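Home | About | Software | Team | Jobs | Contact

About Bakis

We write the software that sits between what a robot sees and what its hands do next. Svend Ladefoged and Sille Gunnlaugsson started Bakis with one planner and 70 recorded tasks. The library now holds 2586, and we still get excited whenever a new one comes in!

Most of them come from ordinary work – packing, sorting, picking up a crate by its two sides in a room full of boxes. Our perception code has to find the crate and its edges, and the planner has to get both hands there together.
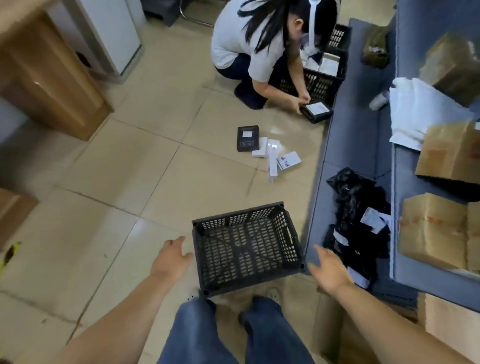
Esben Vídalín looks after Pirnen, our replay tool, which lets you step through any task and see what the planner would have chosen at each moment (it's wonderfully addictive, so set a timer). Preben Þrastardóttir runs the control side and loves a good argument over grip timing. Visitors are welcome in May, when we open the office and let people break things in simulation.

Comments

Þórarinn N.: Does Pirnen run on a laptop, or do I need the big machine?

Esben: Laptop is fine – keep it under 100 tasks at a time.

bidwood_fan: Came by last May, great afternoon. More grip timing talks please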